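What I Learned From a Year of Dream Journaling

So I have filled one whole notebook and started on the second, which still surprises me, given my history with diaries (three pages in January and then silence). This one stuck! I started it last November after hearing Liudmyla Tymoshchuk on a late-night radio show about precognitive dreams. I was up anyway, I had a cold, and she was talking about dreams as if they were mail. You can leave them in the box if you want, she said, but they keep coming.

I liked that a lot. I wrote it on the back of a pharmacy receipt and the next morning I wrote down my first dream, something about a train station where all the signs said Grudlow. I don't know anyone or anything called Grudlow. I have since dreamed the word two more times, once painted on a bakery window, and if it means something to you please write to me, because I would love to know.

The count, for those who like counts

I recorded 66 dreams in the first year. Of those, 13 went into what I call the maybe pile, meaning something in the dream showed up in waking life within a month. I try to be strict with myself. Dreaming of rain and then getting rained on doesn't go in the pile. Dreaming that my cousin Lesia had cut her hair very short and was holding a blue lamp, and then getting a photo from her nine days later with the short hair (no lamp, sadly), does go in.

My friend Sunil thinks the pile is just coincidence plus a good memory, and we've had some very long phone calls about it. He may be right. I told him 13 felt like a lot and he said it felt like a little, and we left it there and talked about his knees.

The circle

In the spring I joined a small dream circle that meets online at eight in the evening. Shufen Zou leads it and she is wonderful, very calm, never tells you what your dream means. She asks what you'd title it, and then what it felt like in the body, and by then you've usually started crying or laughing. Dela Ackah, who sat through my entire flooded supermarket dream without interrupting once, got me to try writing in the present tense. Big difference! "I walk into the kitchen and the floor is grass" brings back so much more than "I was in a kitchen."

Two of us once had a dream with the same staircase in it, or near enough — spiral, green carpet, a smell of oranges. We compared notes afterward and I got goosebumps all the way down to my ankles. I know what Sunil would say.

Getting set up at night

I've been asked for my routine, so I'll put down what works for me. The notebook sits open to a clean page with the date already on it. I use a pencil, having lost one very good dream to a dead pen. The phone charges in the hall. Before I turn the light off I say out loud that I'd like to remember, which felt silly for a week and now feels like brushing my teeth. Everything small lives in one drawer, so I can find it half asleep.
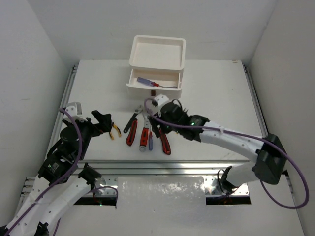

When nothing comes

There were dry spells. In July I went almost three weeks with a blank page every morning and I got grumpy about it. Shufen told me to write down the mood I woke up in and leave it at that, so I have pages that say "heavy" or "in a hurry" or, one time, "purple." The dreams came back by themselves in August, starting with a long one about a ferry full of geese.

I've also stopped looking things up in dream dictionaries. Mine said teeth meant money and geese meant gossip, and neither one rang any bells. The second notebook is already up to page 80 (my handwriting gets enormous at four in the morning), and the circle starts up again next month. If you keep a journal too, tell me in the comments what your oddest repeating word is. I can't be the only one with a Grudlow.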